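Open Morning at a Translation Bureau

The invitation promised a look "behind the words," which made me picture a curtain. Behind the words, at Halvorsen, there is a flight of stairs, a coat rack with one hanger, and Mavis Esposito, who runs the place and shook my hand as if checking it for typos.

I translate from home, alone, in slippers. An agency is to me what a restaurant kitchen is to someone who eats soup over the sink. So in November I took the early train to Jestport, paid 5 dollars for a coffee that tasted of the cup, and arrived before the doors opened. 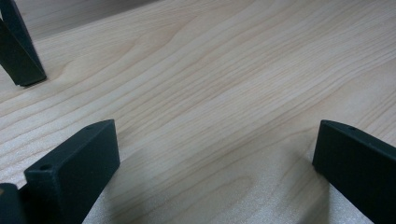

Mavis began with the money, and I liked her for it. They bill by the source word, with a minimum of 1000 on legal work. A man in the second row asked whether "the" cost the same as "notwithstanding." It does. He wrote this down and looked cheated on behalf of "notwithstanding."

Then came the part I had traveled for, a live revision. Jinfeng Liang put a manual for a bread oven on the screen, 319 words of it, and let us watch him repair the English. The draft told bakers to "encourage the door." He tried "push," then "press," then went back to the source and found that the door was supposed to be lifted. We had all been nodding at "press." I had nodded hardest.

Toshiko Kubo showed us the term base, a list of agreed words for every client. One client has changed its mind about "lid" and "cover" so often that the entry has its own history page. She scrolled through it in silence, like someone showing vacation photos from a bad vacation.

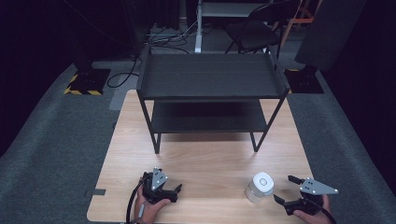

Lunch was sandwiches, labeled in four languages. The German one said cheese and the Spanish one said ham. I ate it and can report that the Spanish was correct.

Afternoon questions were mostly about machines taking our jobs. Jinfeng said he now spends his days fixing their sentences and used to spend them fixing his own, and the pay per hour had been better when the mistakes were his. Mavis moved us along to the dictionaries.

I left with a tote bag, a rate sheet and a pen that works if you lean on it. The next open morning is in spring. Bring your own coffee.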